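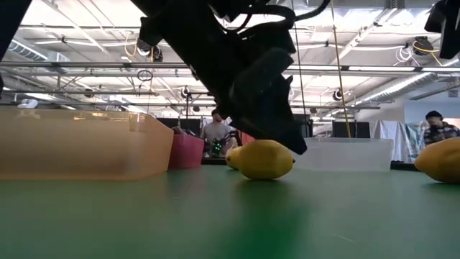
## Stollodau supper club packs the hall for its autumn long lunch

What a turnout! The Stollodau supper club threw its biggest long lunch yet on Tuesday, with 581 tickets gone before the doors opened at noon and a cheerful queue stretching back past the bakery on Zwahlen Street. Guests dressed in their brightest colours (somebody's feathered hat deserves its own column) and sat down to 4 courses, starting with a pumpkin soup that had whole tables asking for the recipe.

Music came from local swing outfit Dikitz, who played right through dessert and had the dance floor full by two o'clock.
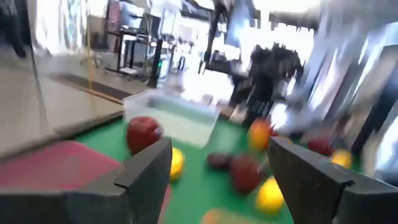
Jianguo Liao said it was the friendliest room he'd eaten in for years, and that he'd swapped phone numbers with everyone at his end of the table before the mains came out. He's already put his name down for the next one.

The raffle was a hit as well. It raised $1233 for the neighbourhood music program, which will go towards second-hand instruments and a new set of stands. First prize, a weekend for two at the Disik guesthouse, went to a table of sisters who are still working out which two of them get to go.
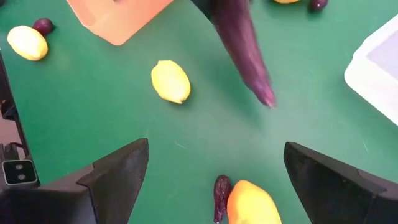 The club is now planning a winter evening, smaller and candlelit, with Dikitz back on the bill and a cheese course in place of soup. Tickets are $60 and go on sale in May from the Zwahlen Street bakery. Bring a coat for the courtyard, and your dancing shoes!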